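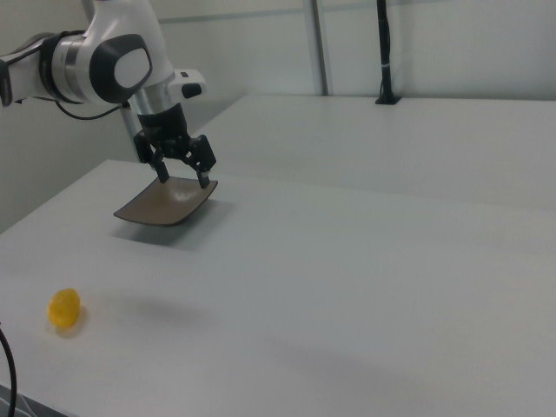

4.2 Tableware and table surface

Small square plates are common in shared dining rooms, and their shape affects how food is placed and how the table is cleared. The Skororitz survey covered 416 place settings, all laid on plain white tables. Dark plates were preferred for this part of the work. A shallow brown plate with slightly upturned edges, as in Figure 4, stands out clearly against a white top, and a small yellow item on the same table is just as easy to find. Castillo used the same pairing of dark dish and bright food in the earlier Ríos study. Round plates are treated in the next section.

Spacing was recorded before each setting was cleared. Of the settings in the survey, 51 had food lying directly on the table, most often whole fruit. 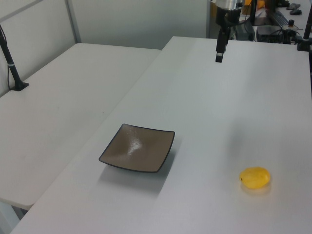

Figure 4. Square plate and yellow item on a white table.

Does the shape of a plate change where people put it down? Settings with square plates were less often lined up with the table edge than settings with round ones, and the difference was largest at tables shared by several diners. Staff at the Westico dining room reported the same pattern in July. A larger set of 1000 settings is needed before the effect can be separated from that of table size.

Last updated: Sep 14, 2019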